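Slide 4. Union access for contract workers at Wureck -- speaking time two minutes.

Start with the legal position. Contract workers at the Wureck site may attend union meetings on site, outside paid hours. Immigration status is not asked for and is not recorded. Repeat this once, slowly, for the interpreters.

Figures from the November survey: 26 workers interviewed, 19 unaware they could join. 11 had signed a contract in a language they could not read. Small sample, say so.

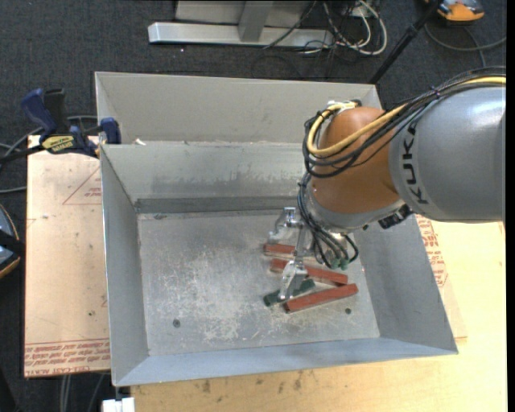

Carolina Simões objected at the last briefing that access on paper means little when the shift ends at midnight and the last bus has left. Her request was for a second meeting at shift change, held in both languages.

Answer to give: the request went to Wureck on 3rd May. No written reply yet. Do not speculate on the outcome.

Slide 5. Complaint procedure. Hand over to Ubaldo Martinelli -- he has the forms. Questions on wages go to him as well.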